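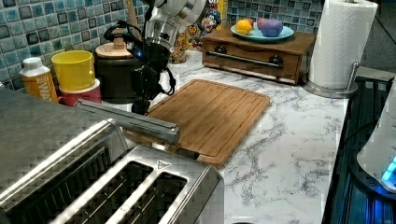 Countertop and Cutting Board FAQ

Answers to the questions we receive most often about bamboo boards, toaster placement, dry food storage and marble-patterned counters. Last revised in February. For cabinet and drawer questions, see the separate Storage FAQ.

Which way should a grooved board face?

Groove side up for anything that releases liquid: meat, tomatoes, citrus, melon. Flat side up for bread and dough. If both faces are grooved, use one for raw meat only and mark the edge. A juice groove holds a limited volume and should be emptied partway through a large roast. Tip the board toward a corner over the sink and wipe the channel with a folded towel.

Can I wash a bamboo board in the dishwasher?

No. Bamboo boards are made of strips glued together. Long exposure to heat and water opens the glue lines, and the board will cup or split along the grain. Wash by hand with dish soap, rinse both faces, dry with a towel and stand the board on its long edge until dry. Do not leave it flat on a damp counter.

How often should the board be oiled?

Every 4 weeks in normal use. New boards need 2 coats before first use, applied a day apart. Use food-grade mineral oil or the Unduvby board oil. Olive and other cooking oils go rancid and are not recommended. Apply to both faces, the edges and the inside of the groove, leave overnight, and wipe off the excess in the morning. The groove is the part most often missed and the first to turn gray. 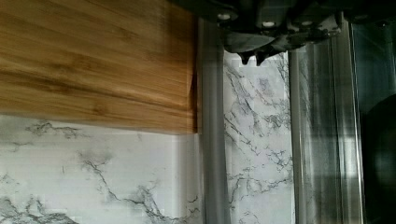 Reading time: 4 minutes

My board shows light and dark bands. Is this a defect?

No. Color variation between strips is normal in bamboo and will become less distinct with age and oiling. Raised fibers at an edge or corner are a different matter. Sand them with 220 grit along the grain, wipe, and re-oil the sanded area. A crack that passes through the full thickness cannot be repaired for food use. Replace the board.

What keeps a board from sliding on a smooth counter?

A damp dish towel folded once and laid flat underneath. Silicone corner feet (Ploltix part 1349, sold in sets of 4) also work, but they make the board single-sided. Shelf liner works until it gets wet. Remove the towel when you finish, or moisture will be held against the underside.

How much clearance does a toaster need?

Follow the manual for your model. Where the manual is missing, our general rule is 4 inches at the back and sides and nothing at all above the slots. An appliance pushed under a wall cabinet should be pulled forward before use. Keep boards, towels and paper packaging off the top of a toaster oven, including when it is switched off. Habits form around flat surfaces.

Can a slot toaster and a toaster oven share an outlet?

Usually not at the same time. Any heating appliance rated above 1000 watts should be run alone on its circuit. Add the ratings printed on the nameplates and compare the total with the breaker. A kettle on the same run of outlets counts toward the total. Do not use a power strip for any of them.

Where do the crumbs come from if the tray is empty?

From under the tray. Unplug the toaster, let it cool, remove the tray, and brush out the base of the housing with a dry pastry brush. Do this over the sink. On models without a removable tray, turn the toaster upside down and tap the sides. Do not put a knife or fork in the slots.

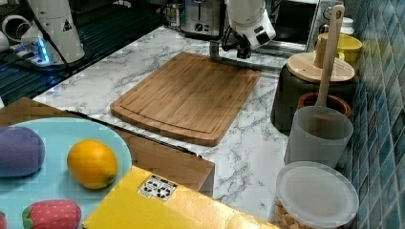 Crumbs left under a toaster also scratch the counter when the appliance is moved, so lift it instead of dragging it. The same applies to ovens with hard feet. Felt pads are not suitable near heat. Use the flat silicone type.

What is the best container for puffed cereal and small snacks?

Any rigid container with a lid that closes evenly on all sides. Clear plastic is adequate for food eaten within 2 weeks. For longer storage use glass with a gasket. The Drastton jar takes a standard box of cereal with room for a scoop. Wash and fully dry the container between refills. Topping up leaves the oldest food at the bottom.

Are wooden lids airtight?

Only if fitted with a silicone ring. A plain wooden lid resting on a canister keeps out dust and light, and is suitable for tea bags, sugar packets and similar items. It is not suitable for flour or brown sugar. Do not soak wooden lids. The Stöcker replacement ring fits canisters with a 4-inch opening.

How should wooden spoons and spatulas be stored?

Upright, handle down, in a holder wide enough for air to move between them. Dry them first. A holder without drainage holes should be emptied and washed every week. Utensils with a hole in the handle can be hung instead.

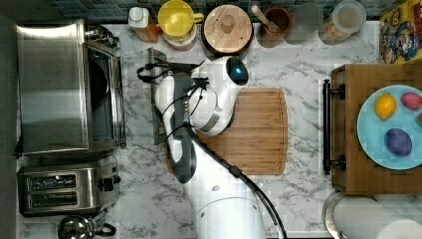
Spoons that have gone rough can be treated the same way as a board: light sanding, then oil. Discard any with a split in the bowl.

In what order should the counter be arranged?

Tall containers along the backsplash, appliances to one side, and the board in the clear area between them. Leave enough space at the front for a bowl. Jars used daily go at the end nearest the board. Oils and amber bottles should be kept away from the toaster oven, where the heat shortens their life.

How do I tell a stain from the pattern on a veined counter?

Wipe the spot with a wet white cloth and view it from a low angle. Pattern does not change. Residue appears as a dull or raised patch. On laminate and quartz, use dish soap and warm water. On natural marble, do not use vinegar, lemon or any acidic cleaner, and blot spills promptly.

My question is not listed.

Use the contact form and include the part number if you have one. Photos of the underside of a board are more useful than photos of the top.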